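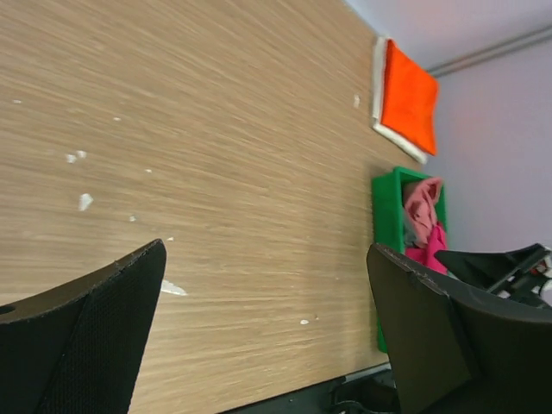

Tabletop, light wood grain

Plonel accessories, minutes 26 Feb 2022
In: Slavica Stojanovska (chair), Akash Vishwakarma, Mohit Chaudhary, Tharun Nair. Apologies Siyabonga Fourie.

1. Zarnix wireless mouse. 1363 units left. Returns mostly dongle not found on wake. Mohit to get new firmware from Monier, test on 6 laptops before we reorder.

2. Charging cable. Braided one stays, 3 ft only. Agreed.

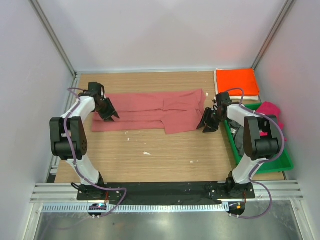 3. Mouse listing. Too long, too many caps, Akash cutting to 5 bullets. Battery claim comes out untill Tharun has numbers. Second color still open: Slavica wants a dusty pink, like the cloth laid out across the table there, Mohit says gray sells. Tharun to ask Lodhi for samples of both.

4. AOB. Box insert has teh old support email. Akash.

Next meeting in May.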